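Unit 6 handout: Setup and upkeep of the two-bin picking cell
Roscombe course, shop section
3 shares | 2 comments

Scope. These notes cover the Gosach cell as used in the lab hours. Arm programming is in Unit 4. Read the cable section before you touch the teach pendant.

6.1 Bin placement

The bins sit end to end on the table and share a rim. The work is picked from the front bin and placed in the rear bin, then the direction is reversed. Bin position is taught once. If either bin moves by more than 2 mm, the pick heights near the walls are no longer valid and the cell must be taught again.

Clamp the shared rim at both ends before teaching. Push down on the rim with the flat of the hand. If it rocks, take both clamps off and start over. Do not tighten one side to make up for the other.

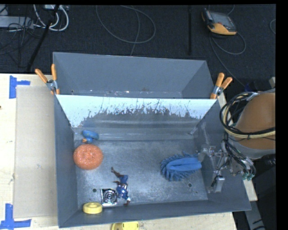
Wall contact is the most common fault in this cell. It comes from a wrong bin offset or from a part lying too close to the side. The marks build up on the far inner wall, where the surface is scratched and flaked in a band with a ragged lower edge, and the dark scratches in the band run vertically. Vertical marks point to travel up or down against the wall. Horizontal marks point to a drag move. Write down which kind you find in the Garnum log and at what height.

6.2 Part set

Use a mixed set. Soft parts such as the microfiber duster test finger closure, and flat parts such as the square metal piece test approach height. Shiny parts give poor depth readings under the overhead lamp. Run them with the lamp off first.

6.3 Hoses and cables

Move the arm by hand speed to all four corners of each bin. Watch the hose bundle at the wrist. It must keep a loose bend at every corner and must not touch the rim. Check the tube fittings for play with the air off. Replace ties every 400 hours of run time.

6.4 Gripper check

Do this every 700 picks or at the start of a lab, whichever is first.
- Air off, arm held.
- Finger screws snug, no thread showing.
- Wires clear of the linkage through full travel.
- Finger pads wiped.

Parts are ordered from Rattanakul. The pad kit is item 42 on the stock sheet.

Next: Unit 7, bin offsets and re-teaching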